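Home | Archive | Notes | About

Restringing on braided cord, part two

Friday, June 13, 2025

In March I switched from silk to waxed braided cord for anything that carries a single heavy drop. Silk frays where the bail rubs. The cord I use now is sold under the Rinier name, and it comes on a 100-yard spool, so I expect to be testing it for a long time.

The main variable is the knot. A plain overhand slips under load if the wax is fresh. A double overhand holds, but it needs a tail of 5 mm or more before sealing. Marichka Vasylenko suggested wiping the last inch with alcohol before tying, and that fixed most of the slipping – on black cord, at least. The tan cord is stiffer and I have no good results with it yet.

Bails matter too. Check the inside edge with a fingernail. If it catches, polish it before threading. I redid 3 necklaces before I learned to check.

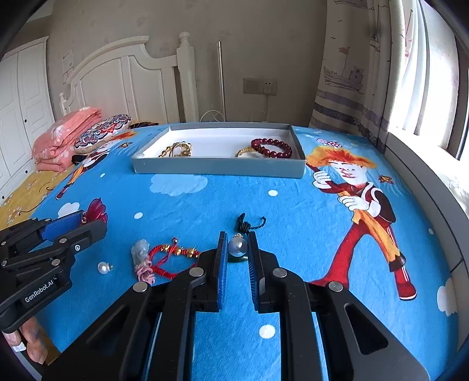

Pearl pendant on black braided cord, with other pieces on the bedspread.

Next up is storage. Hanging cord necklaces keeps a bend in them, so I want to try flat trays from Fondby.

5 comments | Share

Older post | Newer post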